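Print this page
E-mail this page

Tindau household arm project: November progress report
To: Marjatta Valtonen, Honkanen fund
From: Hanne Lehtinen, Namham

The stop fault is still open. In 728 simulated runs the arms ignored a stop command 22 times. Flernamley calls this "within tolerance." I don't.
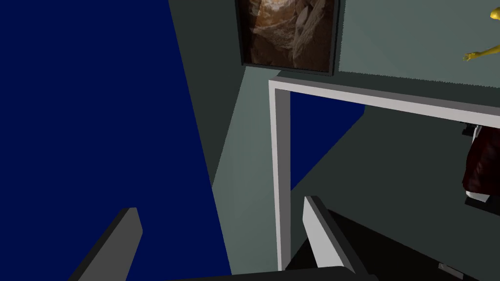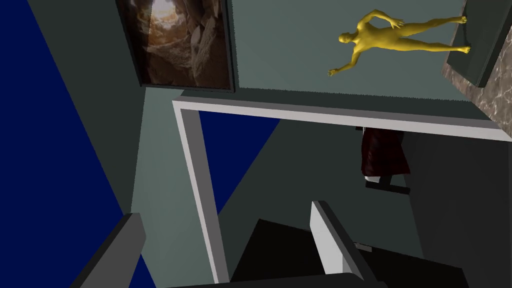
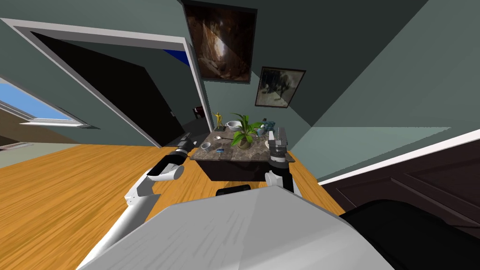 Simulated room, all three views. The table is in the last one only.

Cause

Bakari Kimaro blames a stale wrist reading, held for up to 3 seconds. His patch went in and 329 runs have passed clean. We had a clean stretch in spring too, and it meant nothing. No hardware trials until the fault can be triggered on demand.

Comments (2)

Raimo Jääskeläinen: Were the 329 run with the same seeds? If so I wouldn't count them.

Venla Peltonen: Same seeds. Rerunning with new ones now.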